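Part-time table and kitchen reset assistant, Brorkport

Stalla Rooms rents out furnished kitchens in Brorkport for tea breaks, small meetings and family get-togethers. We need a part-time assistant to get the kitchens back in order between bookings.

Most bookings leave very little mess on the floor and plenty on the table. Snack wrappers, tissues and plastic bags get left next to the kettle, and the next group may be due within the hour.

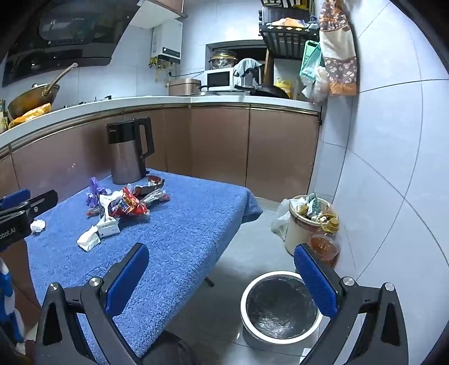

The main parts of the job are:

– clearing packaging and used tissues into the bin, and changing the bin bag
– checking boxes and open packages before throwing them out – guests do come back for things
– emptying and wiping the electric kettle
– shaking out the table cloth and swapping it for a clean one if it is stained
– wiping cabinet fronts and mopping the tile

Lids need some care. If one belongs to a container we supply, it gets washed and put back in the cabinet. Anything you can't place goes on the Nadell Street office shelf with the room number on it. 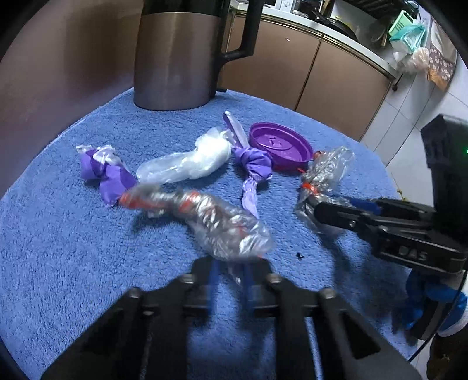
Kettle, lid and knotted wrappers on one of our blue table cloths.

Hours and pay

The position is 9 hours a week, split over afternoon shifts of up to three hours. Pay is $440 every two weeks. There is a paid trial period of 4 weeks, starting in June. Supplies and gloves are provided.

What we ask for

No cleaning experience is needed. You should be able to work alone, lift a full kettle and a mop bucket, and keep to a schedule. You will need your own way of getting between our Nadell Street and Matsuda Court kitchens – they are a 20-minute walk apart.

How to apply

Send a short note with your available afternoons to the Stalla Rooms office, Suite 215, Matsuda Court, Brorkport, or drop it off at the front desk before 4 p.m. A resume is fine but not required. We reply to all applicants.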